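Automation at work: what changes for the rest of us?

Dulce Ponce
My shop at Prilham is bringing in robots for the packing line in March. I've packed there for 22 years and I'm excited — also a bit nervous! What happened to your day?
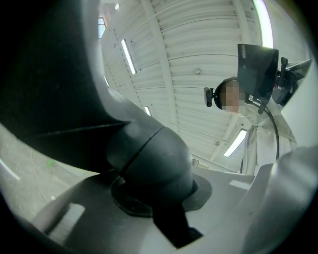 Mostly I want to know if the lifting goes away, and whether we got a say.

Chi-keung Peng
We went through it at Rikthorpe, 40 of us. My back loves it! I do setup and checks now, and the training was fun — ask for it early.

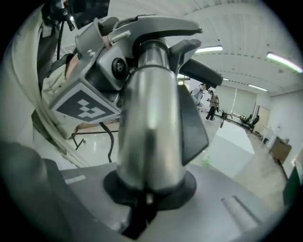

beltside33
Depends on the boss. Get the new job titles in writing.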